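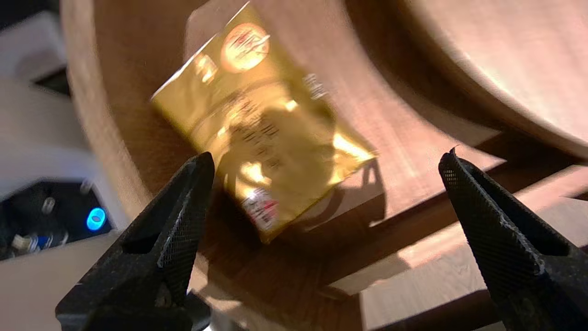 六月，14:20 开始记

Mirkevness 任务组，抓小包装放进木碗。夹爪 Porkoneo，控制器 Fidedano，上位机脚本沿用上次的版本，没动过。

故障现象：夹爪报 503（指令超时），臂停住，手指保持张开。按手册复位，状态灯正常，上位机也显示就绪。臂回待机位以后，手指自己合上了。当时没有人发合爪指令，界面上的按钮也没碰过。手离夹爪还有一段距离，没夹到人，但如果正在换物料，就会夹到。按安全事件记，不按普通报警记。

15:05 翻日志

第 2,362 行是出错前最后一条合爪指令，已下发，没有回执。后面是 503，再后面是复位。复位之后夹爪回了一条“执行完成”，带的序号和 2,362 行那条一样。也就是说指令一直留在夹爪侧的缓存里，通信恢复后照旧执行。上位机这边早就把它当作失败丢掉了，所以界面上看不出还有东西没做完。

急停也试了一次。急停只清臂的运动队列，夹爪缓存不清。这一点以前一直以为是一起清的，操作说明里也是这么写的，要改。

15:40 复现

先把臂开到墙角书桌旁边，周围留空，夹爪里不放东西，人站在桌子另一头。手动拔通信线，发合爪，等超时，插回，复位。手指合拢。再做一遍，一样。超时阈值设的是 400 毫秒，改长以后 503 变少，但只要出一次，后面照样补合。改阈值解决不了问题，已经改回原值。

又试了先断夹爪电源再复位：手指不动，缓存清掉了。目前只有这个办法可靠。断电后夹爪要重新回零，回零时手指会走全行程，也要离手。

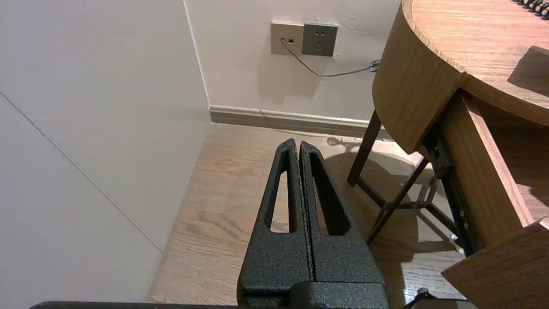 图 2　墙角书桌旁，手指并拢。右侧抽屉开着。

顺带一件事。靠墙走线的地方，线从墙上的面板垂下来，经过插座下面，一直拉到桌子后面。臂往这边低位走的时候要当心挂线。抽屉开着时可用空间更小，路径规划里的碰撞模型只有桌面，没有拉出来的抽屉，需要补进去。补之前，这一侧只允许手动低速。

铝箔包装另记：表面反光强，运动中腕部图像里的字基本读不出来，识别不要依赖文字。这和今天的故障没有关系，之前 Dlamini 工位也提过同样的问题，以后单独处理。

临时措施（从现在起执行）
出现 503，先断夹爪电源，再复位控制器，顺序不能反。
夹爪没有重新回零之前，手不进夹爪范围，换物料也不行。
复位权限收回到本机面板，远程复位先关掉。
脚本里加一条检查：收到的回执序号如果已经标成失败，立即停机并报警。这条只能发现问题，拦不住手指动作，不能代替断电。

待办
1. 问 Porkoneo 有没有清缓存的命令，手册的通信那一章没找到。
2. 急停回路改接，把夹爪供电也串进去。改之前先确认断电后手指会不会松开，手里有重物时掉下来也是问题。
3. 改操作说明里关于急停的那一段。
4. 查 503 本身的原因。怀疑腕部那个接头，晃动时偶尔丢包，还没有证据。备件柜里有 2 根同型号的线，明天换一根跑长测。
5. 碰撞模型补抽屉。

17:10 夹爪已断电，挂牌。日志原文件存在共享盘 Mirkevness 目录下，没有裁剪，要看的话从 2,362 行往前翻一点开始看。长测结果接着写在下一页。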